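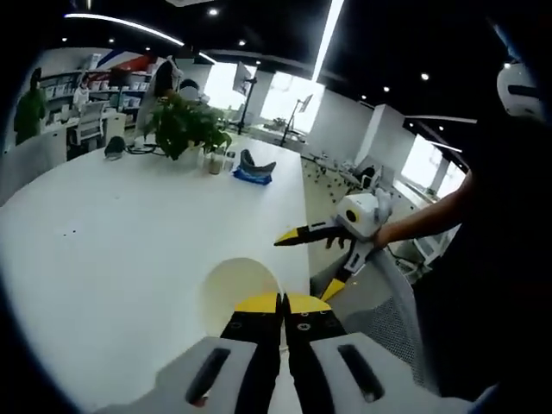

## Shared Table Scheme, Soliman floor: second progress report to Vuleo

Period covered: months four to six of the grant. Prepared by the Rornberg office services desk for Vuleo and for the site manager at Bendau.

The grant pays for a simple change. The 34 people on the Soliman floor were to give up paper cups for their own mugs, and the big white table was to be left clear at the end of each working day so that anyone could use it the next morning. The target was a 70 per cent drop in paper cups bought. We said in the first report that we thought this was too high. We still think so.

### What has been done

- The mug shelf was put up in the kitchen in the first month of this period and has stayed up.
- Every desk has had a card explaining the scheme. A second card went out in July with fewer words on it.
- The order for paper cups was cut from six boxes a month to three.
- The curved white table was agreed as the one to be cleared. The plant in the white pot stays where it is, by vote.
- Cable clips were bought. Few have been fitted.

### Paper cups

Purchases have halved, and on paper that is progress. We would advise Vuleo to be careful with it. The order was cut by us, so the figure shows what we chose to buy and says little about what people chose to drink from. At least one team has been bringing in cups from outside, and these never pass through our accounts. The kitchen bin is still mostly paper cups when it is emptied in the evening, though we have no weights to offer because the scales asked for in the first report were not approved.

The mugs have been popular with the people who already owned mugs. Visitors are the weak point. Nobody wants to hand a guest a mug with a chip in it, and the guest mugs in the original budget were struck out before the grant was signed.

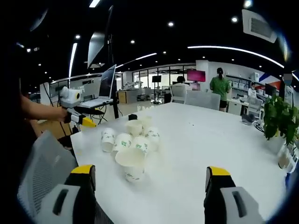 ### The table

The rule asks for three things by half past five: cups away, small belongings back to desks, cables off the surface. The plant is exempt. Laptops were meant to go too, but after complaints in the first month the rule now covers only the front half of the table, and where the front half ends has been argued over ever since.

Paper cups with the green print remain easy to find.

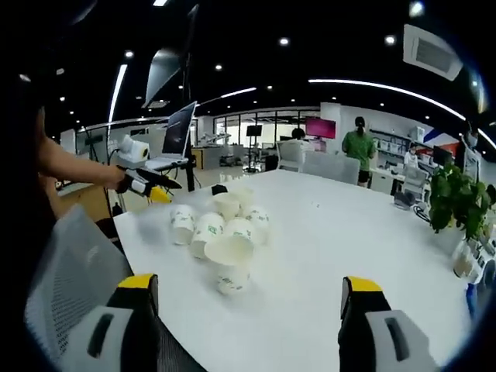

*Fig. 1. Paper cups on the table, with an open laptop on its raised stand behind.*

We were asked by Bendau whether the table is in better order than when the scheme began. We can't answer that properly. No record was kept before the start, and everybody's memory of the old state of things depends on what they think of the scheme. Some staff say it is much tidier. One reply to the July card said the mess had "moved to the windowsill", and we have not been able to rule that out.

Cups left on their sides get their own line in the check sheet, as they are the ones that lead to stained papers and a complaint to the desk.

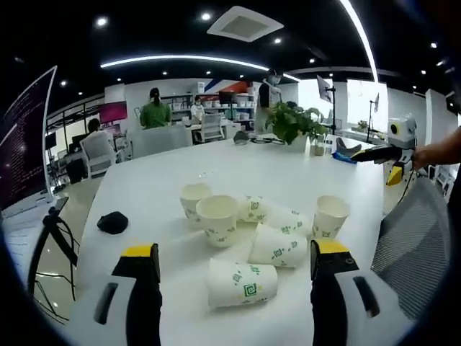 *Fig. 2. Three cups upright and four on their sides. The plant and a small clear jar are further back.*

The small things are harder to deal with than the cups. A jar or a pouch has an owner who will be back for it, and staff are reluctant to move what isn't theirs. The lost property tray was supposed to settle this. It is full, and there is no rule about emptying it.

### Spending

Shelf, cards and clips came in under budget. The tray was not in the budget at all and was paid for by Rornberg. We would like that cost moved to the grant – it is a small sum, and the tray is used more than anything else we have bought.

### Next period

1. Weigh the kitchen bin once a week, if the scales are approved this time.
2. Buy guest mugs, or accept that paper cups will be used for visitors and change the target to match.
3. Mark the edge of the front half with tape.
4. Fit the remaining cable clips.
5. Set a day for emptying the tray.

We do not recommend a third card. If the scales and the mugs are both refused, we would ask Vuleo to consider closing the cup part of the grant early and keeping only the table.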